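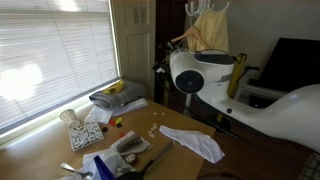
Escobedo Street Flats: progress report to the Bakard fund
09/03/2020
Prepared by Lingyun Zheng

You asked whether the furnishing grant is making the front rooms easier to live in. My answer is partly, and less than the last report claimed.

The wall-mounted coat rack is in and holding clothes. Blinds are up at the window. Those two items I am happy to sign off. The table is another matter. It was bought for meals and still works as a catch-all, with a banana on a folded cloth and a paper cup over by the window. Anqi Qin thinks a second shelf would fix this. I doubt it. The low media stand already has an open shelf, and the table is no clearer for it.

The scooter takes up more floor than any piece of furniture we paid for. Our plan for unit 401 had no place for one, and I don't see how we can call the layout finished until it does.

Spending to date is $3,909, with 90 left in the small items line. Charalambos Alexiou has asked for 2 more coat racks. I would hold off -- the racks work, but coats were never the main complaint.

Still open: scooter parking, and Girkex's quote for table storage, which looks high to me. Next report at the end of March.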